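FROM THE SUTURE BENCH

Knot night moves to the small room

The Nygård room has been taken over by folding chairs until November, so knot night now meets next door, where there is one good lamp and a radiator with opinions. Bring a sweater or don't. The practice surfaces have made the move in better spirits than the members.

A word about those surfaces. We own 17 of them, and in the last session most came back looking as though they'd lost an argument with a lawnmower. A closed incision should have two edges that meet. If yours overlap, you have pulled too hard. If they curl under, you have gone in too shallow, and no amount of extra thread will talk them out again. Several people tried extra thread.

Spacing was the other sore point. Osvaldo Sartori has been saying for years that the first stitch tells you where the second one goes, and for years we have all nodded and put the second one wherever the needle happened to be. Pick a gap and keep it. Your eye will lie to you on a curved surface, especially toward the far side where the light gives out, so tilt the lamp before you start and leave it alone.

Tails: short, please, but long enough that the knot has something to hold on to. And what you trim goes in the dish. The dish is the steel thing marked DISH. Recep Akyol found a snippet in his coffee and was gracious about it for nearly a minute.

Three stitches across one line, decently spaced, is all we're asking for at the start of the evening. The knots can have a bit of personality.

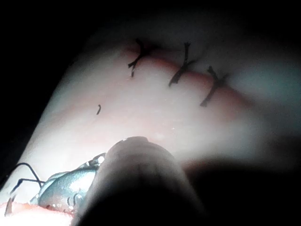
Liv Öberg writes that she would take an ugly knot that lies flat over a handsome one that strangles the skin, and that anyone still tying for looks should come and sit by her. She also wants her good scissors back.

The next session covers the vertical mattress stitch, which sounds restful. Read page 226 of the bench manual first, or at least look at the drawing. Needle holders are on the second shelf, with 4 spares for anyone who leaves theirs in the car.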